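Pedalboard power supply, one big one or two small ones?

Board Talk > Power and Cabling

fuzzmitten
So I'm finally redoing my board and I keep going around in circles on power. Right now everything hangs off one daisy chain and it whines like a mosquito the second I kick on the fuzz (a Camacho, the old one with the chicken head knobs). I've got 150 bucks put aside, could stretch to 200 if somebody talks me into it. Do I get one big isolated supply, or two small ones and split the board into dirt and delays? Gigging in December so I'd like this sorted!

lowtide_bass
One big one. Two bricks means two wall plugs, and half the stages I play have a single outlet behind the drummer. I've had the Viva under my board for years and never think about it.

tapeheadtina
Gonna disagree with lowtide here. I run two little Rudance bricks and I love it. One dies mid-set, you still have half a board! Also they're thin enough to fit under the front rail, the Viva wasn't on mine (I tried, I swore, I sent it back).

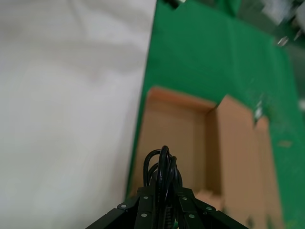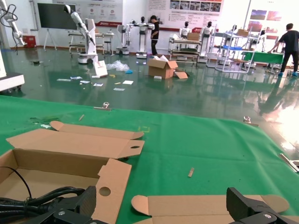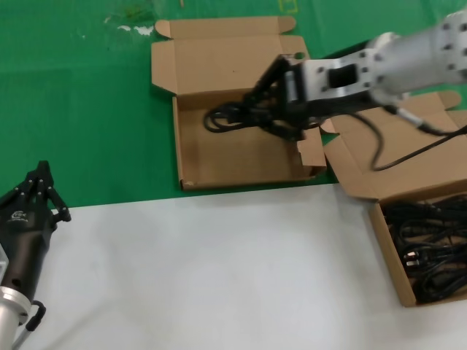
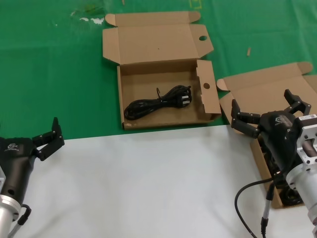 Anyway fuzzmitten, before you spend anything, pull the fuzz off the chain and run it on a battery for one rehearsal. If the whine goes away you know it's the daisy chain and any isolated supply will fix you up, big or small. If it's still there you've got a ground problem or a bad patch cable and you'll be out the money for nothing. And whatever you buy, keep the power cord bundled up like the black one in the last pic, with the plug where you can grab it. I used to stuff mine in the gig bag loose and it ate a patch cable every single time.

lowtide_bass
Fair on the battery test, I should have said that. Still say one brick though. How often has a supply really died on you mid-set?

tapeheadtina
Once. But it was a wedding and it was the first dance lol

grumble_strip
You're both skipping the boring part, which is current draw. Add up the milliamps. My digital delay alone wants over 200 and it'll starve on a small brick's regular outputs. Check the label on every pedal, write it down, then shop. I did it the other way around and ended up with a reverb that rebooted whenever I stepped on it.

fuzzmitten
Ok did the battery thing tonight. Whine is GONE. So quiet I thought the amp was off. Going to do the milliamp homework tomorrow. The one I'm worried about is the Zostgate, it's a 16 step trem thing and the label has rubbed off completely. Anybody have one?

grumble_strip
Have one, love it. I just give it a high current output. A pedal only pulls what it needs, so extra capacity won't hurt it. Voltage and polarity are the ones to get right, so find the manual before you plug it into anything new.

lowtide_bass
^ this. And if you need a high current output for the trem AND one for a delay, you're back to one big supply. Just saying.

tapeheadtina
Or one small brick with two high current outputs, lowtide, they make those now

fuzzmitten
You two are not helping my indecision haha. There's a used Viva near me for 30 under my limit, going to look at it after work and measure the space under my rails first. Will report back.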